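Orelby Automation Program
Progress report on the simulated kitchen work, with notes on the spring open day

Prepared for the Mittal Fund. Date of report: 2 August 2021

Since the last report most of our time has gone into the open day in March and the changes that followed from it. The kitchen model was finished two weeks ahead of the event. Visitors came to the old mill building on Conmont Street, put up in 1907, where we had two rooms and the loading bay office for the day.

Attendance was 53 against a plan of 46. We ran the demonstration in short sessions with a break between them. The arm was shown in simulation only, on the large screen, and visitors could pick from a list which object it should go for next. School groups stayed longer than we had allowed for, and the last two sessions started late.

The most common question was why the counter is so crowded. We explained that a clear counter tells us little about how the arm plans around things that are in the way. Several visitors from the catering trade asked about wet hands, steam and cleaning. We have no results on any of these and said so.

Two problems came up. The Zondik planner stalled when a visitor changed the choice of object partway through a move, and the operator had to reload the room. This has since been fixed. The second is slower to deal with. Thin, flat items lying on the counter are still hard to pick up, and the current grasp settings favor upright shapes. We have started a separate set of trials for flat items and will report on it next time.

After the open day we ran 600 trials with the objects placed at random. The logs are complete and have been copied to the shared drive. Scoring is still being checked by hand, so no success rate is given in this report.

Spending is within budget. The room rental cost more than planned because of the extra evening for setup, and we covered this from the travel line, which was hardly used. No change to the total is requested.

For the next period we plan to finish the scoring, add a second kitchen layout, and hold a smaller visit for the catering group. We would like the Fund's agreement on a date for that visit before rooms are booked. 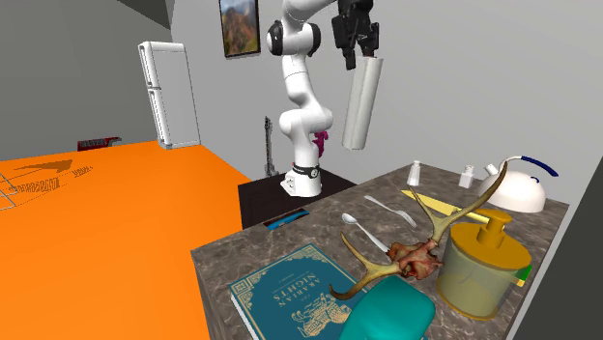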